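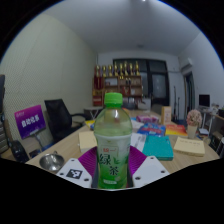 When will the bishop's visit to Feden take place?

The visit is now set for April, four months later than first planned. The diocese confirmed the change in a letter read at all parishes on Jan 2, 2021.

Bishop Rautiainen will spend two days in the valley. On the first he will celebrate Mass at St. Anne's in Feden and meet with the parish school staff. On the second he will travel to Drirngate to bless the new chapel roof and visit the cemetery on the hill.

Seating at St. Anne's is limited. The church normally holds 900 people, but under the present rules only 304 places will be open for the Mass. Each household may ask for up to four. Requests go to the parish office in writing, with the names of everyone attending. Tickets from the canceled December date are not valid and do not need to be returned.

An outdoor screen will be set up in the school yard, where there is room for another 600. No ticket is needed for the yard. Please bring your own folding chair.

"Older parishioners and families with a child being confirmed will be placed first," said Sofia Balaskas, who is handling the seating. The rest will be drawn by lot in the week before Palm Sunday.

The road between Feden and Drirngate will be closed to cars on the second morning. Grerko will run buses from the station every half hour, starting at 7:30.

The choir still needs altos. Rehearsals are being held by phone and in small groups until the hall reopens. Anyone interested should talk to Paraskevi Nikolaidis after the early Mass.

The roof collection stands at $2,087 following the Christmas envelopes. Late envelopes can be left in the box by the side door. The office is closed for Epiphany and will be open again the next morning at nine.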